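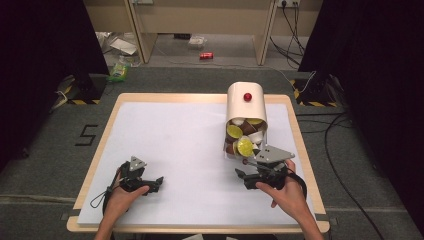 Cup sorting task, recorded with two hand-held grippers at station 5.

Recording by hand: how consistent must the starting layout be?

Asked in: Teaching by demonstration
Viewed 1367 times

Our department at Clisbridge is preparing a set of demonstrations in which an operator removes small cups from a white curved container, using a gripper in each hand. We have completed 480 recordings to date. The cups are heaped at the open end and overlap one another, and the heap differs each time. Should the operator restore a fixed layout before every recording, or is variation acceptable? Guidance on which hand should begin would also be appreciated.

Answer 1 (accepted)

Variation in the heap is acceptable and should be encouraged. The manner of working, however, ought to be agreed in writing beforehand. At Drirkevitz we require that the nearer hand takes the first cup and that the other hand remains still and open until it is needed. Where two operators follow different habits, the trained policy tends to hesitate between them.

We would also advise the following.
Begin each recording with both grippers over the board and clear of the cups.
Close the jaws slowly. A quick snatch is easy for a person and difficult to reproduce.
Retain recordings in which a cup slips and is picked up again, provided that they are labelled as such.
Check the cable on each gripper before starting – a loop that catches on the table rim will spoil the movement.

Answer 2

We used remote control on the Vulano arms for a similar task and collected over 3000 runs. Hand-held grippers are faster. Please note that a wrist can turn further than the arm may be able to follow, so test a few recordings on the arm first.

Answer 3

Same question here, with the Dankwa kit. Was the ball on top of the container ever moved, or is it left in place throughout?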